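Buscar en los apuntes Buscar Introduzca un término

Julio - Apuntes del taller de manipulación robótica, Departamento de Automática

Tema 6. Puesta a punto y mantenimiento de la pinza en la celda Cirko

La celda Cirko se usa en las prácticas de manipulación de vajilla. Consta de un brazo de sobremesa, una pinza de dos dedos Witside, la caja de control Radulović y una cámara fija orientada a la encimera. En este tema se ve la parte que más atención pide durante el curso: los dedos de la pinza, su alineación y el cable. La calibración de la cámara se trata en el tema 7.

6.1. Antes de encender

Se comprueba que la base está firme y que ninguno de sus tornillos gira a mano. Si alguno gira, se aprieta en cruz, con la llave dinamométrica del cajón de la celda, y se anota en la hoja. La seta de emergencia se prueba siempre con el brazo en reposo. Quien no la haya probado no mueve el brazo.

La caja Radulović tarda en arrancar. No hay que pulsar nada hasta que el indicador verde queda fijo - si parpadea, está cargando parámetros, y una pulsación en ese momento obliga a empezar otra vez.

6.2. Desmontaje de los dedos

1. Llevar el brazo a la postura de servicio (programa 205).
2. Abrir la pinza del todo y cortar la alimentación de la herramienta. La del brazo se deja puesta para que no caiga.
3. Sujetar el dedo con una mano y aflojar el tornillo de fijación con la otra.
4. Retirar el dedo en línea recta, sin hacer palanca contra el cuerpo.
5. Limpiar el asiento con un paño seco. No se usa disolvente.

Los dedos de repuesto Drallosus se montan en el mismo asiento, pero tienen otra longitud. Después de ponerlos hay que cambiar el punto central de herramienta en el programa. El olvido de este paso es la causa habitual de los golpes contra la encimera.

6.3. Montaje y alineación

El tornillo se aprieta en dos pasadas. En la primera se deja el dedo con un poco de juego, se cierra la pinza despacio sobre el calibre plano y se espera a que las dos caras asienten. En la segunda se aprieta del todo sin abrir la pinza. Si al retirar el calibre queda luz entre las puntas, se repite desde el principio.

6.4. Ajuste de fuerza

La fuerza se fija en la pantalla de herramienta, en unidades internas del controlador. Para piezas de plástico de pared fina se parte de 160. Para piezas rígidas se sube a 200. Los valores intermedios se prueban con la pieza a poca altura, nunca en el punto más alto de la trayectoria.

En piezas con borde, como cuencos y vasos, un dedo entra en el interior y el otro queda por fuera. Conviene que la punta apoye cerca del borde y que la cara del dedo siga la pared. Si solo apoya la arista, la pieza pivota al levantarla.

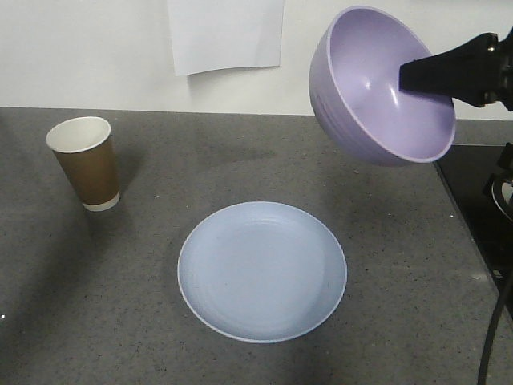
Una pieza inclinada no es por sí misma un fallo de agarre. Lo que se mira es si el ángulo cambia durante el recorrido. Para comprobarlo se hacen 3 ciclos seguidos de coger, levantar y dejar, a velocidad reducida, y se compara la postura de la pieza al principio y al final de cada uno. Si varía, se revisa primero el apriete del dedo y después la fuerza - en ese orden, porque una fuerza mayor puede tapar un tornillo flojo.

6.5. Cable

El cable debe tener holgura en todo el recorrido y no pasar por debajo de la base. Se mueve el brazo a mano, en modo guiado, hasta los dos extremos de giro y se observa si tira o roza. Las bridas se ponen sin apretar. Un cable marcado por una brida se sustituye.

6.6. Hoja de celda

Se anota el programa cargado, el tipo de dedo, el valor de fuerza y cualquier tornillo reapretado. Las incidencias van en la cara de atrás, con la hora. Al terminar, el brazo se deja en reposo y la pinza abierta.

Para la próxima sesión: leer el tema 7 y traer hecha la tabla de puntos de la encimera.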